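Warum ich wieder Langstrecke schaue

Letzten August habe ich groß angekündigt, mit dem Motorsport fertig zu sein. Zu viele Strafen am grünen Tisch, zu viele Heckflügel, die aussehen wie Wäscheständer, zu viele Sonntage auf dem Sofa. Meine Frau hat das damals mit einem Nicken quittiert, das ich inzwischen besser verstehe. Jetzt sitze ich wieder hier, drei Uhr nachts, und schaue einem Feld von Tourenwagen dabei zu, wie es im Regen um den Evbridge fährt.

Schuld ist Raimonds Sepp. Raimonds arbeitet bei Petrauskas an Getrieben und hat die Angewohnheit, mir nach Mitternacht Datenblätter zu schicken, kommentarlos, wie andere Leute Katzenbilder. Diesmal war es die Übersetzungstabelle vom neuen Lesten. Ich habe sie mir nur ganz kurz angesehen. Eine Stunde später hatte ich einen Livestream abonniert und wusste, warum der fünfte Gang in Evbridge zu lang ist.

Für alle, die den Kurs nicht kennen: Er hat 13 Kurven, von denen zwei etwas taugen. Die eine ist die schnelle Links hinter der Boxenausfahrt, blind, über eine Kuppe, mit einem Randstein, der seit Jahren entschärft werden soll. Die andere ist die Fumesthorpe, eine Rechts, die zumacht, wenn man glaubt, sie hinter sich zu haben. Wer dort zu früh einlenkt, trifft außen auf Kies und innen auf sein eigenes Selbstbewusstsein. Dazwischen liegt Landschaft.

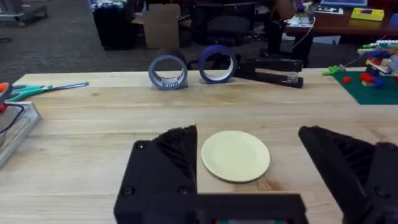
Heller Holztisch, dunkle Greifer.
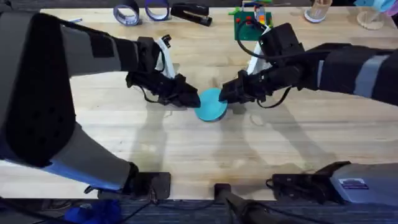
Der Lesten ist also in der Links eine Macht und in der Fumesthorpe ein Möbelstück. Er schiebt über die Vorderachse, dass man es noch durch die Streamkompression sieht. Das Team hat in der ersten Rennhälfte den Stabilisator vorn weicher gestellt, worauf er auch in der Links zu schieben begann. Immerhin war er damit konsequent. Raimonds schrieb dazu nur: »Sperrdifferential.« Ein Wort, mit Punkt. Der Mann kann einem das Gefühl geben, eine Prüfung verhauen zu haben, für die man gar nicht angemeldet war.

Ich glaube trotzdem, dass er falsch liegt. Meine Theorie ist der Reifendruck. Bei der Temperatur, die sie da nachts haben, kommt die Vorderachse nie ins Fenster, und nach jeder Safety-Car-Phase geht das Elend von vorn los. Man sieht es an den Rundenzeiten: zwei Runden Eislauf, dann wird es besser, dann kommt das nächste Safety-Car. Von denen gab es reichlich. Einmal stand ein Wagen quer in der Boxeneinfahrt, und es hat eine halbe Ewigkeit gedauert, bis jemand auf die Idee kam, den Gang herauszunehmen.

Was mich an der Langstrecke wieder gekriegt hat, ist vermutlich genau dieser Leerlauf. In den großen Serien wird jede Sekunde mit Grafik zugestellt, bis man vor lauter Prognosen die Autos nicht mehr findet. In Evbridge fällt die Zeitnahme aus, und der Kommentator erzählt dann von seinem Wohnwagen. Er hat 3,000 – er sprach das Komma mit – Meter Seehöhe damit geschafft oder auch drei Kilometer Feldweg, so genau war das nicht zu verstehen. Ich habe mich selten besser unterhalten gefühlt.

Der Lesten liegt jetzt auf Platz sechs. Raimonds hat gerade ein weiteres Diagramm geschickt, diesmal mit einem roten Kreis um etwas, das ich für einen Messfehler halte. Ich schaue es mir nur ganz kurz an.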